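Can a robot clear the table yet? FAQ

Short answers, updated when we get a minute. Last real pass was August.
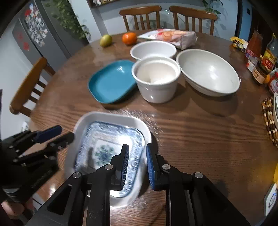
A reader in Skistex wrote in to say she'd been hearing "two more years" for as long as she'd owned a dishwasher, and could we please just say yes or no. Fair enough. No, not by itself, not in a normal home, not at a price you'd pay. The longer version is below.

So what can they do right now?

Pick up one known thing and put it in one known place. Cups, blocks, folded towels if they're already folded. Do it all day in a shop, fine. Do it in your kitchen after dinner, less fine.

Why is clearing a table hard? My kid does it.

Your kid complains but your kid can see which bowl goes inside which. A machine has to work out that a square dish and an oval bowl don't stack, that the deep pot is heavier on one side once you tip it, that an orange rolls. And shiny glaze throws a bright spot right where the camera wants to find an edge. Bottles and jars next to the dishes don't get cleared at all, they go back in the cupboard or stay put. Different rule, same table.

What about grippers, aren't those good now?

Better. Two soft-ish fingertips will hold most rims. Flat dishes are the pain, you have to get under the lip or pinch the side, and a wide rim sitting low on the wood gives you very little to pinch. People slide the plate to the edge and grab it there without thinking. Machines are only just learning that one.

One hand or two?

Two, for dishes. One holds, one takes. Two arms also bump into each other, so slower than you'd think.

How do they learn it?

Mostly from people doing the job over and over with the gripper in hand, camera on it, and the software copies. The Pitix set we looked at had over 3,000 goes at table clearing. Sounds like a lot. It was 38 kitchens, and a lot of those goes were the same few bowls.

Did you test one?

Yes, the Erkov two-arm unit, at a table we set ourselves. 141 tries at getting a single empty dish from table to rack. Good with bowls. Poor with anything flat. It put down a saucer so gently it took longer than washing it would of.

How long for a full table?

21 minutes for the one we timed start to finish. No food left on anything. A person was standing by with the stop button the whole time, so count that as a person's 21 minutes too.

Will it break my stuff?

Sometimes. Fewer drops than we expected, more knocks. Arm swings wide to reach the back row and clips a bottle. Move tall things first. Don't practice on your grandmother's plates.

Can it do scraping and rinsing?

Scraping, badly. Rinsing, we haven't seen one we'd leave alone near a tap.

And loading the dishwasher?

Bottom rack with spaced-out plates, kind of. Top rack no. Mixed shapes no. Cutlery forget it.

Are shops ahead of homes?

Way ahead. Soltani runs a tray line for canteens, same tray, same cup, same height, lights that never change. Works fine and has for a while. But they changed the room to suit the machine. Nobody wants a conveyor through the dining nook.

Does the furniture matter?

More than the sales pages let on. Round tables are awkward for a fixed arm, the far side is always a stretch. Chairs left out block a rolling base. Hanging plants, cords, a trivet with a bumpy edge, all small stuff, all adds up.

Do I need special dishes?

No, but matching ones help. If everything you own is the same round white plate the thing will look like a genius. Most homes have four odd bowls and a pot.

What about bags and wrappers?

Crumpled plastic is still one of the worst. Changes shape when touched, and the machine can't tell if there's something in it. Same question you ask yourself really, but you just squeeze it.

Can I rent one?

There are pilot schemes. You get an engineer along with the robot for the visit, and you'll mostly be talking to the engineer. Read the part about who pays for breakages befroe you sign.

Should I wait or buy now?

Wait. Buy a tray. Carry four things at once.

When will you change the answer to yes?

When one clears a table it hasn't seen, in a house it hasn't been in, with no one on the button, and leaves the fruit alone. We'll rerun the dish test with the next Erkov software and put the numbers on this page.

My question isn't on here.

Use the form at the bottom. Replies are slow. Please say what size your table is, we always end up asking.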